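About Zundevach

Home
Test reports
How we test
About us
Contact

Zundevach is an independent test lab for small kitchen appliances. We buy kettles, coffee grinders, hand mixers, rice cookers and countertop ovens at retail, run them through fixed procedures, and publish the measurements. The lab is in Bumton, on the ground floor of the old Sokol building, with the office one flight up.

The company was started by Ismail Belhaj and Said Salem. Belhaj had worked in motor and heating element design. Salem had run a repair counter and kept a written log of every failed appliance that came across it, sorted by part. The log became the first version of our fault list, and the current list still uses most of his part codes. Belhaj is now responsible for procedures and instruments. Salem is responsible for teardown and for the repair section of each report.

To date we have published 407 reports. Each one states the model number, the date code on the rating plate, the firmware version if there is one, and the shop type where the unit was bought. Where a maker changes a part without changing the model number, we treat the later unit as a separate product and test it again.

What we test

For every product class there is a written procedure. The kettle procedure covers time to boil at two fill levels, energy used per boil, shutoff delay, outside wall temperature, pour control and lid force. The grinder procedure covers particle spread, retained grounds, noise at one meter and motor temperature after repeated runs. Countertop ovens take the longest, as the cavity is mapped at nine points and must return to room temperature between runs.

We buy 2 units of every model from different sellers. If the results differ by more than the limit given in the procedure, a third unit is bought and the report gives all three sets of figures. We do not average them.

Supply voltage is held constant by a regulated source. Water is drawn from a single tank, kept at a fixed starting temperature, and checked for hardness every morning before 8:30. Room temperature and humidity are logged with each run. A run made outside the allowed range is thrown out and repeated. 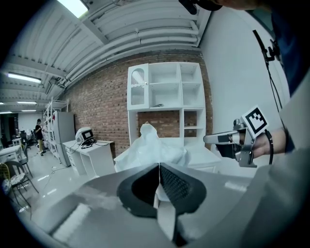 Grippers and a white plastic bag.

Life testing

Lid hinges, switches and cord joints are cycled on a bench rig called Wolo, which was designed and built by our own staff. A standard kettle life test is 2450 switch cycles with the element powered, followed by a leak check and a ground continuity check. Units that fail early are opened, and the failed part is shown in the report with its code from the fault list.

Life testing is slow. A report is first published with short-term results only and is marked as such. The life test section is added when the rig run is complete, usually after around 118 days. Scores may go up or down at that point, and the earlier score stays visible on the page.

How scores are set

Each measured value is converted to points with a fixed table. The tables are published with the procedures and are reviewed once a year, in March. When a table changes, all reports in that product class are scored again from the stored raw data. Reports older than the current procedure are moved to the archive and carry no score.

Looks and brand history are not scored. Price is listed but has no effect on the result. Noise is scored only for products that run for more than thirty seconds at a time.

Money

Zundevach is paid for by reader subscriptions and by contract work for repair schools, mostly in training and test bench setup. We take no advertising and no sample units. A maker may ask for a copy of the raw data on its own product after the report is published, and may send a written reply. Replies are printed in full under the report — up to one page — and are not edited.

After testing, working units are sold at a yearly sale at the Bumton lab. Units opened for teardown are kept for parts.

Corrections

Errors should be reported through the contact form, with the report number and the line in question. Corrections are dated and listed at the foot of the report. If a correction changes a score, subscribers who opened that report are told by email.

Lab visits are by appointment only. Test requests are welcome, but we cannot reply to each one.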